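Notas para la charla — Cuautle, 9 de febrero de 2026

Saludar, agradecer el café y arrancar sin rodeos: vengo a hablar de vajilla infantil, y sí, me dan 18 minutos para eso.

Contar lo de mi cocina. Yo tenía un cajón entero de platos serios y mi hija comía la sopa a regañadientes. Entonces llegó el cuenco del pollito — amarillo, con sus patitas y sus mofletes rosas — y de pronto quería poner ella la mesa. (Pausa, aquí suelen reírse.)

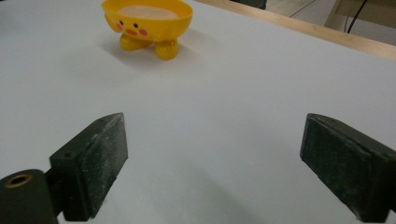 Lo que me interesa es la cara. Dos puntos negros, un pico naranja pequeñito, los dos mofletes y ya está, no hace falta más dibujo. En el taller de Kindeck probamos 46 caras y las que llevaban pestañas, dientes o cejas cansaban a los 2 días.

Preguntar a la sala quién guarda todavía su cuenco de niño. Dejar que hablen, ¡no cortar!

Después, las patas: a mí me encantan, pero en el armario no hay quien las apile. Enlazar con la parte de almacenaje y pasar el micrófono.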